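Search this site Enter keywords Go

The Bag Fee in Plonanport: Did Anybody Change What They Carry?

Final project report, Community Studies
By Renata Holub
July 26, 2023

Intro

Plonanport has roughly 4,000 people and one main shopping street, plus the strip out in Bresodwood by the highway. In February the town put a fee on single-use bags. 20 cents each, paper or plastic, at the register. Store keeps the money. I wanted to know what happened next, meaning what people carry stuff home in now, and whether the stores like it or hate it.

My first plan was much bigger. I was going to do litter on the beach, the landfill, the whole thing. Ran out of time in week one basically, when I found out how long it takes to get a store manager to call back. So this report is just about carrying. Litter is mentioned at the end but I have no data on it.

Background

Bag fees are pretty common now and they don't all work the same way. Some places ban thin plastic and leave paper free. Some charge for everything. Some have a minimum thickness rule, and then stores sell a thicker plastic bag that's called reusable, and people use it once. Plonanport charges for everything with handles. Produce bags and pharmacy bags are exempt. So are bags for raw meat and for anything hot from a deli counter.

The town notice is one page and it doesn't say what counts as a reusable bag, which came up a lot. It also doesn't say anything about boxes. Several stores now leave empty cartons near the door and let people take them, no charge. This is allowed as far as anyone could tell me.

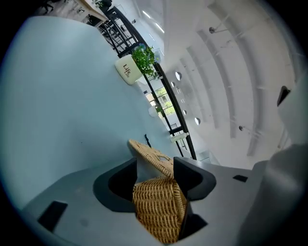

Renata Holub

Method

Interviews with 22 stores. I did most of them in person, standing up, usually next to the register while the manager kept working. A few on the phone. Same list of questions each time but I let people wander. The questions were:

- What did you give out before the fee?
- What do you sell or give out now?
- Do customers complain? About what?
- Did you change anything at the checkout?
- What do you do with the fee money?
- Would you keep it if the town dropped it?

I also sat outside at 2 locations, the Nkosi grocery on the main street and the Clalter hardware store in Bresodwood, and wrote down what people came out with. Notebook, no photos of customers. I had categories (store bag, own bag, box, hands, other) and "other" turned out to be the fun one. Baskets, a backpack worn on the front, a stroller with no kid in it, one laundry hamper.

I didn't stop anybody. Originaly I was going to hand out a short survey but I only got it approved late and by then I had what I needed from the managers. Would do it diferently now.

Problems with the method, up front: I went in daytime, so I missed the after-work crowd most days. It was warm, and people who walk in summer may drive in winter. And I never saw the stores before the fee, so every "before" in here is a manager remembering.

Results: the stores

Groceries first. Nkosi is the biggest in town. They used to give out plastic by default and double bag without asking. Now the cashier asks. The manager said the asking was the hard part, not the money. Cashiers felt rude. They tried a sign at the register, then a sign on the front door, then one in the parking lot. The parking lot one worked best because people could still go back to the car. This came up at other stores too, the whole thing about forgetting. People own the bags. The bags are in the car, or at home on the doorknob.

Lines got slower for a while. Mostly because customers pack their own bags now and they pack slower than a cashier does, plus there's no good place to do it. Nkosi added a shelf past the register. Small change, cheap, everybody seems to like it.

Hardware was a different story. At Clalter hardly anyone ever took a bag to begin with. Lumber doesn't go in a bag. Small parts go in little paper envelopes, which are exempt, or in a pocket. The manager shrugged at most of my questions. One useful thing from there though: sales of buckets went up a bit, he thinks, and he sees the same buckets come back in with people shopping out of them. No numbers on that, just his impression.

Clothing and gifts. These were the unhappy ones. A gift shop bag is part of what you're buying, sort of, the nice paper with the string handles. Two owners told me they just eat the cost and don't charge, which I think is technically against the rule so I'm not naming them. Another one switched to wrapping in tissue with no bag at all. She said tourists don't mind and locals do.

Food to go. Confusing. Hot food bags are exempt and cold food bags aren't, so a sandwich can be one or the other depending on if it got toasted. Every deli person I talked to brought this up before I asked.

Fee money. Most stores keep it and don't track it separately. A couple give it to the school. One had no idea where it went, it's a button on the register.

Keep it or drop it? More wanted to keep it than I expected, and the reason was usually cost. They buy fewer bags. The environment came up less than I thought it would, and often only after I mentioned it. Which is my fault, I shouldn't have mentioned it.

Results: outside the door

At the grocery the most common thing was an own bag, and most of those were the stiff printed kind stores sell. After that, hands. People will carry an incredible amount in their hands to avoid 20 cents. Milk, bread, eggs on top, keys in teeth. Store bags came after that, mainly bigger shops where I guess the person wasn't going to make that many trips.

Older shoppers were more likely to have something that wasn't a bag at all. Wheeled carts mostly. Baskets too. I started paying attention to these since they don't fit in the notice anywhere and I wondered if they were new or if they had just always been around. The ones I asked about (managers, not customers) they said always been around, just more visible.

There's some reading on this, the basket was the regular thing for shopping before paper sacks got cheap, and then it turned into a picnic item or a place to keep magazines. It has real problems as a carrier. It doesn't fold. It takes up a whole hook or shelf when empty. Handle gets uncomfortable with anything heavy. On the other side, it stands up by itself while you fill it and nothing gets crushed at the bottom if you load it right.
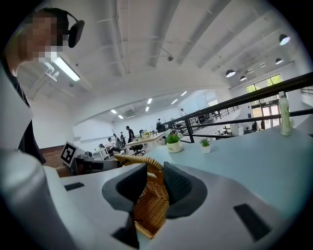
Fig. 2. Basket handle, woven.

In Bresodwood it was hands and cartons, and a lot of nothing, straight into the truck. Almost no store bags. I don't think the fee did that. I think if I'd sat there last year I would have seen close to the same.

Discussion

So did people change? At the grocery, yes, going by what the managers say and what I saw. Everywhere else, not much, because either they never used bags or the owner found a way around it.

The fee is small. Nobody I talked to thought it was really the 20 cents that did it. What seems to matter is getting asked. Before, the bag just happened. Now there's a question, and a person behind you in line listening to your answer. That's a guess on my part but the managers backed it up, especially the ones who had tried having the self checkout ask instead of a cashier. People lie to the self checkout, apparently. One store moved the bags behind the service desk because of it.

The reusable bag problem is real too. If you forget your bag every time and buy a new printed one, you end up with a closet full. Those take more material to make than the thin ones, so you need to use each one many times before it comes out ahead. How many depends on who you read and what they're counting. I found very different answers and didn't feel able to pick one, so I left it out.

One idea that I liked, from a manager: a bin by the door where you drop off extra reusable bags and someone who forgot theirs can take one. She wanted to do it and her insurance person said no. Something about hygiene. It would be worth the town looking into.

Cartons might be the simplest fix. They're already there, they're free, they would be flattened out back anyway. Downside is they get soft in rain and there aren't enough of them on a Saturday type of day. And some are too big to carry if you walk.

What I'd do with more time

Evening hours. Winter. The customer survey, done early. Talk to the people who collect the beach trash, since they probably have some kind of log, and the town is going to want to know about litter more than about my notebook. Also I'd like to find one store with actual bag orders from before and after. Nkosi said maybe and then it was busy season and I didn't want to keep bugging them.

I'd also redo my categories. "Hands" should have been split into one trip and more than one trip. "Other" was too big.

Recomendations for the town

Define reusable bag in the notice. Fix the hot/cold sandwich thing. Put signs in parking lots, even a shared one for the main street. Say clearly that cartons are fine.

Notes and store question sheets are in the project folder, minus the names of the two gift shops.

Contact | Copyright Community Studies student projects | Back to top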